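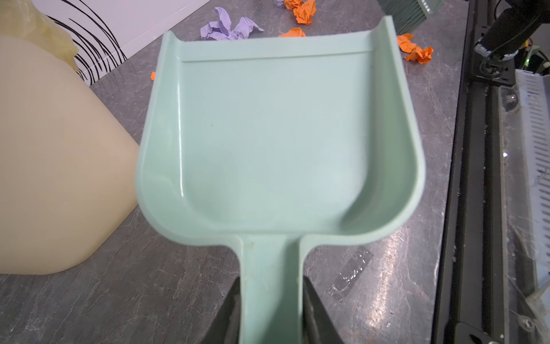 The arm is up and running! If you read the last newsletter you'll know I'd promised to have the two-handed rig doing something useful before the end of winter, and I missed that by a mile, but we're into actual chores now. Sweeping, to be exact. One arm gets the dustpan, the other gets the brush, and they have to agree with each other, which is where all my evenings have gone.

Miroslava Michalík asked me at the last open night why I didn't start with something easier, like stacking blocks. Fair question. I did blocks in the fall and got bored. Sweeping is fun because the paper never lies the same way from one run to the next. I tear up colored sheets, purple and orange mostly, crumple them, and toss them on the counter. Orange is great for the camera. The purple gives me more trouble against the gray marble pattern, particularly when a sheet opens out flat, and I may swap it for something louder.

The dustpan was the real headache. I went through 2 other pans before the mint green one. The first had a round handle and spun in the grip the second anything touched the lip. The next was metal and far too heavy out at the end of the wrist. A flat handle is what you want – the fingers can close on both sides of it and the pan has a lot less chance to roll. I'm still running the plain black fingers. I tried gluing on rubber pads and they peeled off in a week, so if anybody has a glue they swear by, please come find me.

The wrist camera is mounted low enough to see the handle, the scoop and the counter past the lip all together. I had it higher at first and kept losing the front edge. With the pan in view the whole time I can check the grip while the arm moves, and that alone saved me a pile of guesswork. Glare off the countertop is still a nuisance. I've been turning off the lights over the bench one by one to see which is worst, so apologies to whoever was soldering.

As for how well it does: I've logged 131 runs so far and I'd call the last batch decent. Scooping is pretty reliable. Tipping the pan into the bin is not, and the liner bag is the reason, as it likes to catch on the front of the pan and come along for the ride. I'm going to try a clip. Or tape. Probably tape – I already have tape on everything else.

Next up is slowing down the brush arm, which has a habit of flicking paper clear off the counter. I'd love to have the full sweep-scoop-dump going by the April open night. If you've got old scrap paper, drop it in the box by the door marked Nolteo (that's what I named the rig, don't ask) and come say hi while it's running. Just keep your coffee off the bench!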